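Make the Handles Orange

By Edvin Sandberg
May 24, 2019

Last fall I lost a pair of pruning shears in my own yard. The handles were dark green. I had been cutting back the raspberries, I put the shears down to move the wheelbarrow, and when I came back I could not find them. I looked that afternoon and again the next morning. They turned up after the snow melted, under the canes, rusted shut.

A tool with a green handle is made to be used in a place that is green. Somebody at the company must have known this. The shears were sold in the garden section, next to green trowels, green kneeling pads and green hose. I suppose the reasoning is that green says garden. It does say garden, in the store, where the floor is white and the lights are on all day. In the yard it hides the thing you paid for.

I think hand tools and household tools should have bright handles as a matter of course, and I think the makers who sell black, gray, brown and green ones are doing their customers a small bad turn. The cost of changing it would be close to nothing. I have held this opinion for a long time and have bored several people with it.

I came to it at work. For 22 years I ran the maintenance shop at Cester, a plant that made fittings for water heaters. When I started, the tool cage held whatever had been bought over the years, in every color, mostly black and chrome. People signed tools out on a card. Things went missing anyway, and the first idea anyone had was theft. There was a lock put on, then a second lock, then a rule that only the shift lead could open the cage. The tools kept going missing, and now it took longer to get one.

Then one January we shut down the line for the yearly overhaul and moved the big machines for the first time in years. Behind and under them we found 98 tools. There were wrenches, screwdrivers, three flashlights, a level, and a hammer that belonged to a man who had retired. Almost none of it had been stolen. It had been set down on a dark floor, next to a dark machine, by a person who was called away to something else.

Tatsuya Miyazaki, who had the night shift, took a can of orange spray paint and did all the handles in his own toolbox that week. I thought it looked terrible. By spring I had done mine too, and after that we did the whole cage. We still lost things, but we lost fewer, and when we lost something we usually got it back the same day. The second lock came off.

There is a standard objection, which is looks. People like a tool that looks like their grandfather's. A wooden handle darkened by use is a good-looking thing and I own a few. My wife's mother's rolling pin is not going to be painted orange by me or anyone else. But a rolling pin lives in a drawer, and you know which drawer. I am talking about tools that get carried around and put down. For those, I would say that looks come second, and that most of the people who tell me otherwise have bought the same tape measure four times.

The other objection is that people should simply be more careful. Rizal Lau makes this one whenever I see him, and he is a careful man. He hangs every tool on a board with its outline drawn behind it. I have no quarrel with the board. It tells you that the pliers are gone. It doesn't tell you where they are. And most people will not keep a board. They have a drawer in the kitchen, a bucket in the garage and a shelf over the washing machine, and they do their jobs in the half hour before dinner with a child asking for something. Telling them to be careful is free and has been tried for a long time. A bright handle works for the careless person and the careful person alike, and you only have to decide on it once.

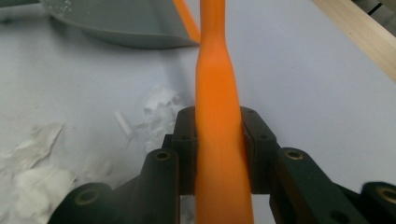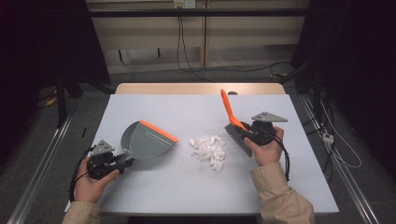

In the second picture: a gray dustpan with an orange edge, a brush with an orange handle, and some torn paper between them.

Cleaning tools are a good case, and one where the makers have got it partly right. You can buy brushes and dustpans in strong colors without looking very hard. You can also buy them in what the catalogs call slate and stone, so that they will blend in with the kitchen. A dustpan that blends in is a dustpan you look for while holding a broken glass. I don't want mine to match anything. I want to open the closet under the stairs, where the bulb has been weak for years, and have my hand go straight to it.

It is also a matter of what gets used. When a brush is easy to see, people pick it up. I have watched this in three different workplaces and in my own house. If the brush is behind the trash can and the same color as the trash can, crumbs get pushed to the floor with a sleeve.

Safety is the part I could go on about, but I will be short. A rake in long grass, a box cutter on a carpet, a jack handle on a wet driveway: all of these hurt people mainly because they weren't seen. Hunters wear orange. Road crews wear orange. Life vests come in it. We settled the question of which color shows up best against most of the outdoors, and then we went on making hatchets with camouflage grips. Azlan Santoso, who sells camping goods in the next town over, tells me that the camouflage ones outsell the plain ones. He also tells me that people come back in September for another.

I don't insist on orange. About one man in twelve has some trouble telling colors apart, and for some of them orange against grass is not much help. Melati Sitompul, who taught shop classes and had a lot of these boys come through, used to put a band of white tape around every orange handle, so that there was light against dark as well as one color against another. That is better than what we did at the plant, and I have copied it since. Yellow is good in a basement. Bright blue does well almost anywhere outdoors, as very little in a yard is that shade. Pink is the best of all on a job site, and it also cuts down on borrowing.

Some companies already do this and I would like them to get credit for it. My Jurčo saw has a handle you could find from the road. I paid more for it than I wanted to, and it is the only saw I have never had to hunt for. Flestance used to make its chisels with red grips, and then a few years ago went to black with a thin red stripe, which I am told is more professional. I wrote them a letter about it. They sent me a coupon.

For anyone who doesn't want to wait for the makers, a can of paint made for plastic and metal will do a whole toolbox. Wash the handles first with dish soap and let them dry overnight. Mask off anything that moves. Two thin coats hold up better than one thick one, and on the rubber grips you are better off with colored tape, as paint will flake off them within a month. Don't paint the insulated handles on electrical tools at all. Tape those near the end, or leave them alone, since you need to be able to see a crack in them.

I did my daughter's tools this way when she moved into her apartment. She has 25 of them in a canvas bag, down to the little screwdriver for eyeglasses. She said it looked like a bag of carrots. She has had it two years, and when I visited last month I asked to see it and counted. All of them were there, except for the hammer, which was on the windowsill, where I could see it from the door.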